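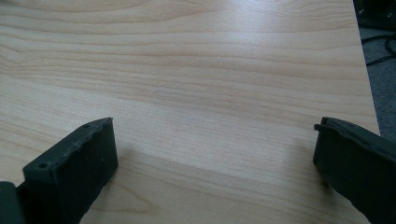 Ticket 639
Product: Vellum (stock and order sync)
Site: Liller warehouse
Reported by: Ferdinand Thaler
Priority: Medium, raised to High on second update
Status: Closed

Summary
Overnight stock export from Liller to Beddoe stops part way through. Orders placed before opening show items as available when the warehouse count is nil.

Initial report
Export starts at 02:00 as scheduled and the log shows a normal connection. It then stops after 200 rows with no error. The file on the Beddoe side is present, has a sensible name and opens without complaint, but it is short. Staff only notice when a customer order comes through for something that ran out the day before. Running the same export by hand during the day produces a full file. First seen in February, after the move to the new server. Not seen before that, although the old logs were not kept, so this cannot be checked.

Support, first response
Please confirm the following:
Version of Vellum on the server and on the desk machine used for the manual export.
Whether the scheduled job runs under the same account as the manual one.
Free disk space on the server at 02:00, if it is recorded anywhere.
Please also attach the full job log, including the lines before the export starts.

Reply from site
Both machines are on version 8. The scheduled job runs under the service account. The manual export runs under my own login. Disk space is not recorded overnight but the drive was less than half full when I looked this morning. Log attached. Nothing in it looks wrong to me apart from the row count.

Support
Log received. The row count matches the default page size for the export, so the job is fetching the first page and then treating the list as finished. That usually means the request for the second page came back empty. An empty reply is not logged as an error at the standard logging level.
Please set logging to Detailed (Settings, Jobs, Logging) and leave it for one night. Do not change anything else in the meantime.

Reply from site
Done. Left overnight. Same result, short file. Detailed log attached. It is a good deal longer.
I should add that two orders had to be cancelled this morning and the shop is asking when this will be fixed. Please raise the priority.

Support
Priority raised to High.
The detailed log shows the second page request going out at 02:07 by the server clock. The reply is marked "session expired" and contains no rows. The session was opened at 02:00, so it lasted 7 minutes. The manual export takes the same sort of time per page, but your own login has a longer session limit.
Two separate points follow from this:
1. The service account has a session limit of 5 minutes. It was probably given the default when the account was recreated on the new server.
2. The first page is slow. It should take seconds. Something else is using the database at 02:00.
Please check which other jobs are scheduled at that time.

Reply from site
The Brilura backup also starts at 02:00. On the old server it started at 23:00. The schedule must have been entered again by hand during the move. I have not altered it yet as you asked for nothing to be changed.

Support
Thank you. Please make both changes now:
Move the Brilura backup back to 23:00.
Set the session limit on the service account to 30 minutes (Admin, Accounts, Limits). The job service must be restarted before the new limit applies. Saving the page is not enough.
Leave Detailed logging on for the next run.

Reply from site
Backup moved. Limit changed. Service restarted at 16:40. The restart button was greyed out for my login so I did it from the Windows services list.

Reply from site
Full file this morning. Every page is in the log and the whole export finished before 02:03. Spot check of the counts on the Beddoe side agrees with the warehouse. Backup also completed.

Support
Good. Please run for three more nights, then return logging to Standard, as the detailed files are large and are not cleared automatically.
The empty reply being accepted as the end of the list has been passed to development as a separate fault. An expired session should stop the job and send a warning. No release date for that yet.

Reply from site
Three nights, three full files. Logging back to Standard. Old detailed logs deleted. Happy to close.

Resolution
Backup schedule corrected, session limit on service account raised, job service restarted. Separate fault open for the missing warning.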